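Clear cups ruining our imitation learning set for the student handover task
Posted by Kulsoom Jafri, July 28, 2021
Tags: student project, grippers, manipulation, data collection

Our second-year group has a module project in which two hand-held grippers pass or steady a cup on a round table. We record demonstrations, train a policy and are marked on success rate over a fixed set of trials. So far we have 231 demonstrations, all with the same transparent plastic cup. Training loss looks fine. On playback the predicted closing point for the fingers wanders by a centimetre or more, nearly always towards one side of the cup.

The table is white and the room has a long bank of windows, so the cup has very little contrast except where it catches the light. The fingertips are yellow and stand out well.
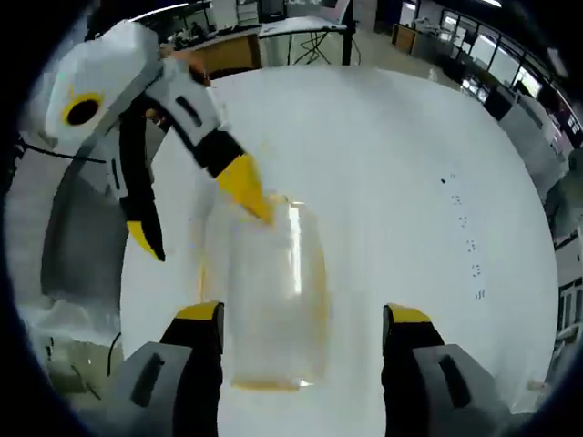
Celeste Lucero
Check whether the error follows the cup or the glare. Put the cup in one place, leave the grippers alone and record a short clip in the morning and another in the afternoon. Run the policy on both without moving anything. If the predicted point shifts between clips, the network has learnt the highlight on the plastic and you need to vary the lighting in your demonstrations.

Two changes helped our club team when we had the same fault in January. We turned the table a little between batches so the window reflection did not always land on the same part of the cup. We also replaced about a third of the demonstrations with an opaque cup of the same size. Our set ended up at 658 and the sideways drift went down to 7 mm. That was on a Virk controller, which should not matter here.

Do not crop the background out yet. Do one thing at a time or you will not know which one worked.

okalby_lab
Use a different cup. We do ours in Plutano with a red one and never had this.

Kulsoom Jafri
The brief specifies a transparent cup for the marked trials, so I can't swap it altogether. I will try the two clips first and then the mixed set.

Celeste Lucero
Then keep the opaque ones in training only, and hold back a clear-cup batch for validation. If validation is mixed as well, the figure will flatter you. Also look at your timestamps. If the two grippers are logged separately, an offset between them can look like a position error while the hands are moving. It will not show up in the static test, so check it even if the glare turns out to be the main cause.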